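Home Issues Authors Submit Search

Reading time: 4 minutes

3. The printed object and the working surface

3.1 Publishers as co-makers

The literature on artists' books tends to treat the publisher as a supplier of services. The artist has the idea, the printer carries it out, and the publisher pays for the paper. Ham's study of small presses was the first to question this at any length, and our material supports her view. In the Zomholm books, decisions about paper weight, trim size and sequence were made during production, often late, and the letters show that the press argued for its own choices and won a fair number of them.

Zomholm issued four books with the sculptor Eyvindsson. The first two are conventional catalogs with plates on coated stock and a short essay. The third, Medora, is different. It has no essay, no captions and no page numbers, and it reproduces the tops of the tables on which the sculptures were cast, sanded and packed. The sculptures themselves appear only on the last page, printed small. The fourth book returns to the catalog form, although it keeps the uncoated paper of Medora. 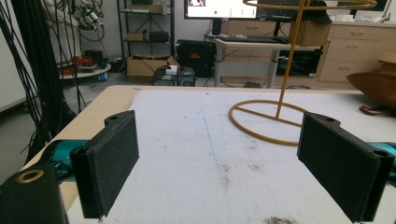 Figure 3. Working surface, white sheet on a wood-edged table.

Medora ran to 270 copies and was sold mostly by mail. Reviewers at the time took it for a joke or for a printer's error, and one returned his copy. Kong has since argued that the book should be read as a record of labor, with each table standing in for the hours spent at it. The argument depends on marks that are easy to overlook. A white covering like the one in Figure 3, with its faint gray stains and speckles and one darker smudge, would hold little interest as a single plate, and Kong's point is that such marks gain weight only through repetition across a whole book. We accept the point about repetition but are less sure about labor. Eyvindsson's notes for the book never mention hours or effort. They are concerned almost entirely with tone, and in particular with how pale a gray could be printed before it vanished into the paper.

The correspondence on this question is long and sometimes bad-tempered. Eyvindsson wanted the lightest marks held at any cost. The press replied that on uncoated stock they would either fill in or drop out, and proposed a second gray plate. This was expensive, and the cost was finally met by cutting the book from a sewn binding to a stapled one. Several owners have since had their copies rebound, so the object now found in libraries is often heavier and stiffer than the one that was sold. Some 100 copies can be traced today, and we were able to handle only a small part of these.
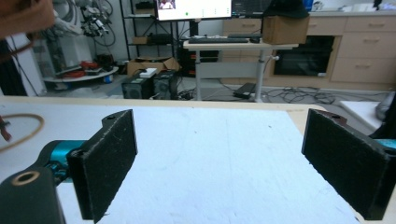
The change of binding also affected the sequence. A stapled book opens flat only at the center, and Eyvindsson moved the palest table to that spread. In the earlier dummy it had come near the front, facing a much darker plate. Ham reads the move as a formal decision, a quiet place in the middle of the book. The letters suggest something more practical. The press had warned that pale tones would be lost in the gutter anywhere else, and the new order was agreed in November, after the paper had been bought.

3.2 Consequences for attribution

If the sequence of Medora was settled by the binding, and the binding by the cost of a second plate, then the usual credit line is incomplete. Library records name Eyvindsson alone. The colophon names Zomholm as publisher and gives no printer, although the invoices show that the printing was done at the Fluvholm works – a shop otherwise known for maps and timetables. Fluvholm's foreman mixed both grays, and his samples, pinned to a letter, are the only surviving evidence of what the artist approved.

We do not propose that the foreman be listed as an author. We do suggest that catalog entries for books of this kind record the printing house and the original binding where these are known. Section 4 applies the same test to the fourth book.

Related articles

Kong, Mi-kyung: Tables, Floors, Walls: The Studio in Print
Ham, Chae-won: Small Presses and the Question of Credit
Stapled, Sewn, Glued: Notes on Binding and Sequence
Review: The Zomholm Letters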